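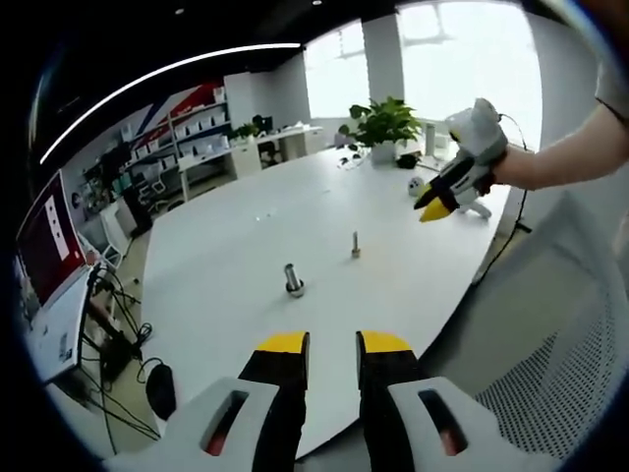 Call for participants: Tetavia student project, hand-held gripper tasks

The Tetavia project at Tandbridge College is looking for people to take part in its spring round of recording sessions. The project is run by second-year students on the robotics and automation course, with two members of teaching staff overseeing it. We are collecting examples of people doing small assembly jobs with hand-held grippers, and the examples will be used to train the robot arm that the year group has to demonstrate at the end of the course in June.

We need 64 participants. You do not need to know anything about robots, and you do not need to be a student at Tandbridge. Last year's round was filled almost entirely from the engineering corridor and the results showed it: everyone picked things up in much the same way. This time we would like a wider mix, including people who have never put a washer on a bolt in their lives.

What you will be doing

You sit or stand at a table and use a gripper, held in your hand, to move small metal and rubber parts. The gripper has two fingers with yellow tips that open and close as you squeeze. A camera on it records what is in front of the fingers. There is nothing to wear on your head and nothing is attached to you.

The tasks in this round are:

Ring on post. Pick up a ring from the table and lower it over an upright post.
Ring off post. The same job backwards, putting the ring down flat on the table.
Washer on bolt. The bolt stands on its head and the washer goes over the thread.
Stand the bolt. The bolt starts on its side and has to be left upright.
Sorting. Rings and washers start mixed up and end in two groups.
Two-person task. You and a second person work at the same table, each with a gripper. One holds the part steady and the other fits the ring. This one is optional.

Each task is repeated until the session time is up or you have had enough. We do not time individual attempts and there is no score. A dropped ring is kept in the recording along with everything else, so please carry on and pick it up with the gripper if it is still on the table. If it goes on the floor, leave it and one of us will fetch it.

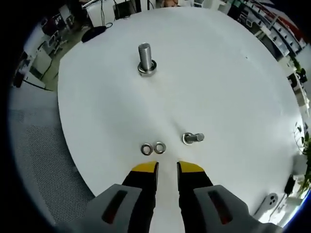 Small parts are harder than they look with a gripper. A washer lying flat gives the fingers very little to hold, and most people find they need to come at it from a low angle or nudge it before they can lift it. We will not tell you how to do it. The instructions you get at the table say what the finished job should look like and leave the method to you. If you change your mind halfway through an attempt, that is fine.

Sessions and times

A session lasts 100 minutes. That includes the introduction, a practice period, the recording itself and two breaks. The recording is done in blocks of 20 minutes, and the breaks fall between blocks. You may stop for longer if your hand gets tired.

Morning sessions start at 9.30 am and afternoon sessions at 2 pm. There is also a 5.30 pm session for people who work or have classes during the day, but it does not run every day and those places go quickly. Recording starts in March and we expect to finish before the end of April. Most people will come once. If you would like to come a second time, say so on the form, and we will contact you if there are places left after everyone on the list has had a turn.

Please come on time. The grippers have to be set up before each session and a late start cuts into the next person's place.

Who can take part

You can take part if you are 16 or over. If you are 16 or 17 we need a signed form from a parent or guardian before the day, and a photograph of the form sent by email is acceptable.

You need to be able to hold and squeeze the gripper with one hand for the length of a block, with rests when you want them. Left-handed people are very welcome. Only a handful took part last year and we would like a good number this time. Glasses are no problem. If you have a condition affecting your hands or wrists and are not sure whether the work would suit you, write to us first and we will arrange for you to try the gripper without signing up for anything.

You can sit or stand, whichever you prefer, and you can swap during the session.

You should not take part if you were one of the students who designed the tasks, or if you have already done more than two sessions on the earlier Pimentel project. People who have done one or two Pimentel sessions can apply as normal. The grippers are similar but the Pimentel tasks used larger parts.

Payment

Each participant receives a £20 voucher at the end of the session. You get it even if you stop early. Students on the robotics and automation course can choose to have the session counted towards their practical hours instead, but cannot have both. Bus fares within Lemstead are refunded if you keep the ticket. We cannot refund parking. 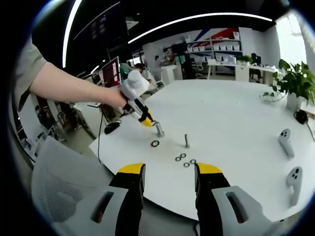
The two-person task takes place in the last block, for those who have said yes to it. You will be paired with another participant or with one of the project students. Pairs who know each other can book together and should put both names on the same form. You are allowed to talk. In fact it helps, as people who kept quiet last year tended to reach for the same ring. Sound is not recorded.

Where it is

Sessions are held in the open office on the first floor of the Lemstead site, not at the main Tandbridge campus. The office is in normal use, so there will be other people at their desks and some coming and going. It is usually fairly quiet. There is a lift next to the main stairs, and an accessible toilet on the same floor. Tea and coffee are free. Please keep drinks away from the working table.

From the bus station, follow the road past the library and take the second left. The entrance is at the side of the building, with a buzzer marked Tetavia. Reception closes at 5 pm, so if you are coming to the evening session use the buzzer and wait for someone to come down.

What is recorded and what happens to it

The cameras record the table, the parts and the gripper. They have a very wide view, so your hands, arms and sleeves will be in the recordings, and sometimes other parts of the room and the people in it. Your face may appear briefly, particularly in the two-person task. We blur faces before the recordings are shared outside the project group.

The movement of the gripper is saved together with the video. Your name is kept on a separate list and is not stored with either. Each session has a number, and you will be given yours on a slip. Keep the slip. You can ask for your recordings to be deleted at any time up to the end of May by sending us the number. After that they will have been used for training and we can no longer take them out.

The recordings will be used by this year's project group and by the two groups that follow. They will not be sold. Short clips may be shown at the June demonstration, and there is a separate box on the consent form for this. You can leave it blank and still take part.

What we are aiming for

The target for the round is 900 usable attempts at each single-person task. An attempt is usable if it has a clear start and the part stays in view, and it does not have to succeed. The arm needs to see what a near miss looks like and how a person puts it right. The two-person task has no target this year, as we are still working out how best to do it.

Participants will be invited to the demonstration, where the arm will try the same tasks on the same kinds of parts. Last year's arm managed ring on post fairly well and could not stand a bolt up at all.

What to bring

Bring your confirmation email and, if you want your bus fare back, the ticket. Please take off loose bracelets and roll up wide sleeves before you start. Long sleeves are fine if they fit closely at the wrist. There are hooks for coats but no lockers.

How to apply

Fill in the participant form on the Tetavia page of the college website, or pick up a paper copy from the front desk at either site. You will be asked for:

your name and an email address or phone number
whether you are 16 or 17, or 18 and over
which hand you would normally use
which session times you can manage
whether you would do the two-person task
whether you have taken part in Pimentel, and how many times

We reply to all forms within a week. Places are offered in the order the forms come in, except that we are holding some back for left-handed participants and for people from outside the college. If the round is full your name goes on a reserve list, and reserves may be rung at short notice when somebody drops out.

If you have a place and cannot come, please let us know by noon on the day before. Questions about the tasks, the building or the consent form can be sent through the contact box on the same page, marked Tetavia participants.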